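Cumley shared office wants to fix messy desks with tape and a button

May 13, 2023 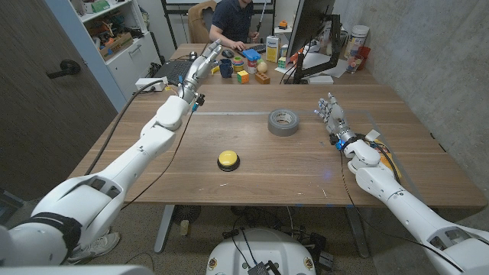
A taped border, a roll of duct tape and a yellow push button on a wood-grain tabletop at Horninano.

CUMLEY - The Horninano shared office on Tang Street says it has found a way to end arguments over who gets how much table. The answer is tape.

Under a plan sent to its 194 members this week, the big worktables will be marked off with thin strips, and people will be asked to keep their things inside the lines. Some tables will also get a large push button, which members can hit when a neighbor's stuff has crept over. A press sends a message to the front desk. What the front desk does next is not spelled out.

Horninano calls the plan "a simple, friendly reset of shared space." It is certainly simple. Whether it will be friendly is harder to say, given that it invites people to report each other's coffee cups.

The office is paying Buvik, a workplace planning firm, to run the trial. Neither would say what the work costs. Members pay $200 a month for a seat, and the notice says fees will not change "during the trial period." It is silent on what happens after that.

Buvik points to an earlier trial at another office, where it says complaints about clutter fell by 70 percent. Asked for the numbers behind that figure, the company sent a one-page summary covering 9 tables. It did not say how many complaints there were to begin with, how long the count lasted, or whether people had simply stopped bothering to complain. A drop from ten gripes to three would be 70 percent too.

There is also the matter of the tape. A thin border is easy to miss on a brown wood-grain top, and a line that can't be seen from the chair is not much of a line. The notice says the strips will be "refreshed as needed" and does not mention who will clean off the old glue.

Several members said they would prefer lockers. Horninano promised those last October and now lists them as "under review." One member, who has rented a seat there for over two years, said the tables were never the main problem. "It's bags and cables on the floor," she said. "You can't tape the air under a desk."

The plan does not cover the floor.

Members can send comments by email until the end of the month. Horninano said it will share the results of the trial with members but has not decided whether to make them public.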